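Clubs > Robotics > Threads

Okay, kitchen challenge update! We've got 9 weeks of practice behind us, and this month we finally moved on to cookware. Our arm code is up to 3,047 lines (I wrote maybe 400 of them, and most of those are comments). Getting in close to a black pot is harder than you'd think – shiny rims throw bright spots that the wrist view hates.

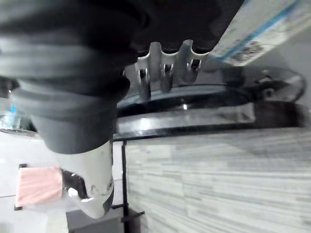 Aoi Hamada: Matte tape on the rim fixed that for us in April, but check the rules first, Skerngate got docked for it.

Ooh, thanks Aoi, checking tonight. Next job is both arms at once. The left one has a simple two-pad gripper and the right one has the full hand, so we basically write every move twice. Getting one finger to point while the rest stay folded ate my whole afternoon, and I'm so proud of it!

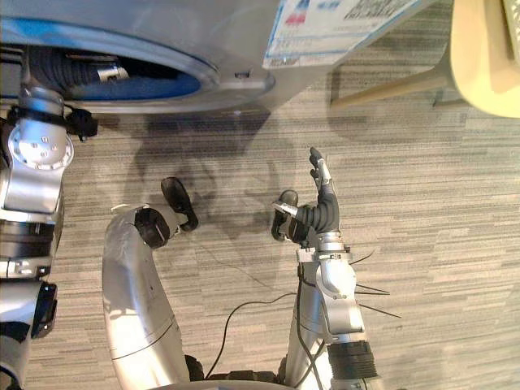 Gradwood Student Robotics Club – Manipulation Team

Two arms out, cable loop still on my list to tidy. Masanobu Katayama wants a full run by 4... we'll see.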